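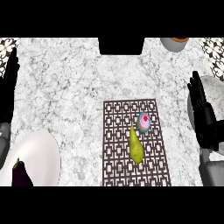

Marble countertop with patterned wall tile behind, computer rendering.

Wirkura Household Burden Survey

The Wirkura Household Burden Survey (WHBS, often just "the Burden Survey") is a yearly study of unpaid work, housing costs and basic services in the Wirkura district. Run by Pleltaron, a small research group based in Wolleo. Results come out each July.

Background

Started as an add-on to a rent study. The first round asked only about rent, water and cooking fuel. Questions on unpaid care were added in the second round, after interviewers kept writing the same complaints in the margins – mostly hours lost to fetching, cooking and looking after older relatives. Early forms were on paper and part of the first round is missing.

Method

The current round covers 1236 households in 19 wards. Interviews are done face to face, usually after 5 pm, and last around 40 minutes. Every adult at home is asked separately. Before that one person answered for everybody, and the hours reported for other family members were often to low.

Each household gets a score on three parts:

Housing: rent or loan payments against income, crowding, repairs put off.
Services: water, power, clinic, bus.
Time: paid hours, unpaid hours, sleep.

The parts are weighted equally. No score is published for a single street or household.

Findings

Of the households in the current round, 805 reported that one adult did most of the cooking and cleaning. Usually a woman, including in homes where she also had the longest paid hours. Renters scored worse than owners on housing and, less expected, on time. Pleltaron links this to longer trips to work from the outer wards. Ward tables are in the annex.

Criticism

Man, a tenants' newsletter printed in Wolleo, has argued that equal weighting hides the rent problem. Others point to the missing lodgers – people renting a single room are counted with the main household, so their own costs dissapear. Pleltaron has said a separate lodger form is being tested. No results from it so far.

See also

Time-use survey
Housing cost burden
Unpaid work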